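Pelstead Shared Table Clearing Notes

Version 5. Last updated Jul 7, 2023.
Maintainers: Berenice Villalobos, Pierina Cirillo

Summary

Pelstead is a small collection of written records on how shared tables are used for study and then cleared for a meal. Each record covers one clearing: what was on the table, which items were open, where each item went, and the order in which they were moved. The collection holds 168 records from 52 households. Text is in English. Titles of books are kept in the original script where the annotator could copy them.

The collection was started in February by Pierina Cirillo as an appendix to the Contreras home storage notes. It became a separate release when the table records outgrew the shelf records and needed their own field definitions.

Contents of the release

records.csv – one row per clearing
items.csv – one row per item, linked to records.csv by record_id
vocab.txt – permitted values for item type, state and destination
CHANGES.txt – edits between versions

Record fields

record_id: text, unique
table_shape: round, oval, square, rectangular, other
table_fixture: none, lazy_susan, tray, runner, other
surface_finish: gloss, matte, cloth, unknown
item_order: list of item_id values in the order moved
end_state: clear, partly_clear, abandoned
notes: free text, optional

Item fields

item_id: text, unique within the record
item_type: textbook, exercise_book, loose_paper, pen, dish, cup, other
state: open, closed, stacked, unknown
overlaps: item_id of any item it rests on, or blank
over_edge: yes, no, unknown
handwriting: yes, no, unknown
title: text as printed, or blank
destination: shelf, bag, other_room, stack_on_table, unknown

Table fixtures

A lazy susan is recorded as a fixture and never as an item, even when the household lifts it off for cleaning. Annotators should not guess whether it is attached. If books are placed on the disc itself, enter the disc as the support in the notes field. Books on the tabletop beside the disc need no comment unless a cover or page reaches over the rim.

Fixtures affect item order more than we expected. With a disc in the middle, most households clear the near side first and leave anything beyond the disc to the end.
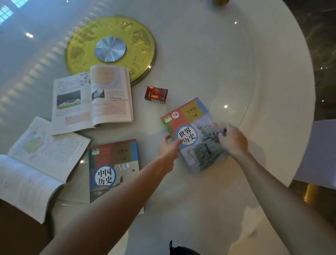 Open books take the most care in annotation. An open textbook counts as one item regardless of how many pages are raised. The open page is part of the record only in one respect: if someone has written on it, set handwriting to yes. Do not transcribe the notes. Pages that carry a printed photograph, map or tinted box are not marked separately, as these fields were dropped in version 3 after two annotators applied them differently.

Where one book rests on the corner of another, fill in overlaps on the upper book only. Where a book extends past the rim of the table, set over_edge to yes, however small the overhang. Earlier versions used a minimum distance. It was removed because annotators had no consistent way to judge it on round tables.

Closed books take their title from the cover. Copy the largest printed title and leave out the grade, volume and publisher. A title in Chinese characters, such as 中国历史, is entered in characters with no translation. An English gloss can go in notes.

Annotation procedure

Each record was written by one annotator and checked by a second. The two disagreed on at least one field in 38 records. Most of these involved the state field – a book lying face down with its pages spread was called open by one person and closed by the other. The current rule is open. Berenice Villalobos made the final decision on all remaining cases.

Known limitations

Square tables are underrepresented. Glossy surfaces are overrepresented, as several households own the same Vavberg table. Destination is unknown for many loose papers. The notes field is uneven in length and has not been edited for style.

Item order is a plain list and cannot express two items moved together. A stack carried in one trip is entered from top to bottom, so the list suggests separate moves where there was one. A grouped format is planned and will use the Clarnora list syntax.

Use

The records are suited to work on household routines, storage planning and item vocabulary. They should not be used to estimate how much time children spend on homework, as no times were collected.

Corrections should give the record_id, the field name and the proposed value. Corrections to several fields in one record can be sent together.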